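## 4. Hanging the paper

Read this section through once before you mix any paste. Section 3 (stripping, filling and sizing) must be finished and the walls must be dry to the touch. If you skipped the sizing step on new drywall, go back and do it now.

The instructions apply to all Cemholm prepasted and unpasted papers with a small repeating pattern. Large murals come with their own sheet.

### 4.1 Before you start

1. Check that every roll carries the same batch number. The number is printed on the label under the pattern name.
2. Unroll the first three feet of each roll and lay them side by side in daylight. If one is lighter or darker, set it aside and contact your dealer. Cut paper can't be returned.
3. Turn off the power to the room at the breaker. Remove outlet covers and switch plates.
4. Mix the paste. For Zodeck powder, use the amount on the packet and let it stand until the lumps are gone, then stir again.

> **CAUTION:** Wet paste conducts electricity. Leave the breaker off until the last strip is up and the area around each outlet has been wiped dry.

### 4.2 Marking the first line

Start next to a door or window, in the corner that is seen least when you walk in. The last strip rarely meets the first one in pattern, and the mismatch should go there.

1. Measure the width of the paper and subtract half an inch.
2. Mark that distance out from the corner, near the ceiling.
3. Hang a plumb line from the mark. Wait until it stops moving.
4. Draw a light pencil line behind the string, full height. Don't use ballpoint or marker. The ink bleeds through.

Don't measure from the corner at several heights and join the marks. Corners lean, and the paper will lean with them.

### 4.3 Cutting and pasting

1. Cut the first strip to the height of the wall plus 4 inches.
2. Lay the second length beside it and slide it until the pattern matches, then cut. Number the backs in pencil and mark the top of each with an arrow.
3. Paste from the center of the strip toward the edges. Cover all of it. Dry spots turn into bubbles.
4. Fold both ends in toward the middle, paste to paste, without creasing. Leave it for the soaking time on the label.

**Note:** Soak every strip for the same length of time. Paper widens as it takes up water, and strips soaked for different times won't line up at the seams.

### 4.4 Hanging

1. Unfold the top half and set the edge against the pencil line, with about half the extra length above the ceiling line.
2. Smooth down the middle with a brush or plastic smoother, then out to the sides.
3. Unfold the bottom half and repeat.
4. Crease the paper into the ceiling line and the baseboard with the back of the scissors. Pull it away slightly, cut along the crease, and smooth it back.
5. Butt the next strip against the first. Seams should touch — they should not overlap.
6. Roll the seams lightly once the edges have begun to set. Skip the roller on embossed papers.
7. Wipe paste off the face with a damp sponge before it dries.

### 4.5 Inside corners

Never wrap a full strip around an inside corner. It will pull away as it dries and leave a hollow behind it.

1. Measure from the last strip to the corner at the top, middle and bottom. Take the largest figure and add half an inch.
2. Cut the strip lengthwise to that width and hang it, pressing the extra around the corner.
3. Drop a new plumb line on the second wall and hang the offcut to it, overlapping the half inch.

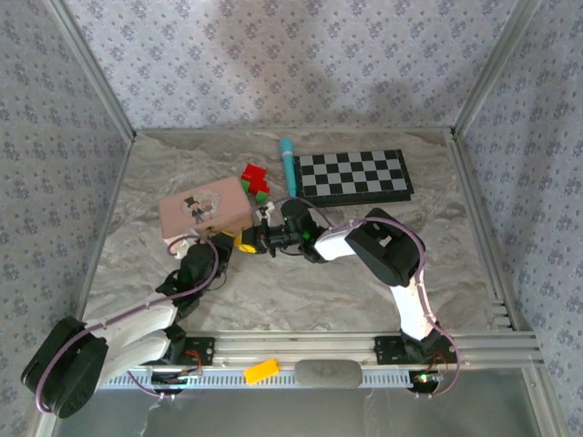

Vinyl-faced papers don't stick to themselves with ordinary paste. Use seam adhesive on the overlap and hold it down with the roller until it grips.

### 4.6 Drying

Keep the windows closed and the heat at its normal setting. Small bubbles usually flatten by the next day. If one stays, slit it along a line in the pattern, work a little paste in with a small brush, and press it flat.

Keep one label and a leftover piece at least two feet long for repairs. Patching is covered in section 6.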